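Community Help > Workshop and Garage > Storage and Cleaning

Search this site Go

Grey marks on everything that goes in our metal bin

2 replies 40 shares

posted by Plikulwood

We have a big grey metal bin with tall sloping sides that stands on a wooden table, and it has become the place where everybody drops gloves, drinks bottles and small bits at the end of the day. The floor of it is badly scuffed by now. Lately anything light-coloured that goes in comes out with grey smudges on it, and I have had to wash one pair of gloves twice this month.

I have tried washing-up liquid and a sponge. It looks better when it dries, then I wipe a finger across and the finger is grey again. I do not want to paint it if I can help it, as the last thing I painted in there flaked within weeks. Is there a way of cleaning it that lasts, or should I just line it? If lining, with what? The table under it is pale wood and I would like to keep that clean as well.
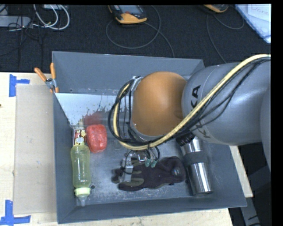 Page last changed: February 21, 2024

The dark glove doesn't show the dirt, but the pale ones do. The steel bottle goes in there most days and the base of it leaves marks too, I think, though I can't say which way round the rubbing goes.

12 people have this problem

posted by Skostiveo

Bare metal that has been rubbed a lot will give off a fine grey dust for ever, more or less. You can clean it well once and then cover it, and that is what I would do.

Take everything out and tip out the grit. Do not start with a wet sponge, you only make paste. Brush it, then vacuum the corners where the sides meet the floor. After that use hot water with a good squirt of degreaser and a nylon scrubbing pad. Leave wire wool alone, it makes new scratches for the dirt to sit in. Rinse, and dry it straight away with an old towel. Then go over it with a clean white rag and a little white spirit, with the door open. The first rag will be black. Carry on until a rag comes away only faintly grey, which took me four rags on a bin of similar shape.

For the lining I use ribbed rubber matting, sold off the roll. Measure the floor of the bin and not the top, as the sides slope and you will end up with a piece that rides up at the edges. Cut it slightly small. Don't glue it down — you will want to lift it out and shake it every week or so.

If bottles are the main thing, stand them somewhere else. A steel bottle lying on its side will roll about and rub on whatever is beside it. We put up a shelf.

For the table, a piece of old carpet under the bin, pile side down, stops it marking the wood when you drag it.

199 people found this useful

posted by Bastex

I had the same and just put a cardboard box flattened out in the bottom. Change it when it gets dirty. Costs nothing. It does go soggy if a bottle leaks.

Agree about the wire wool. Also don't wash gloves with your other clothes.

31 people found this useful

Viewed 2666 times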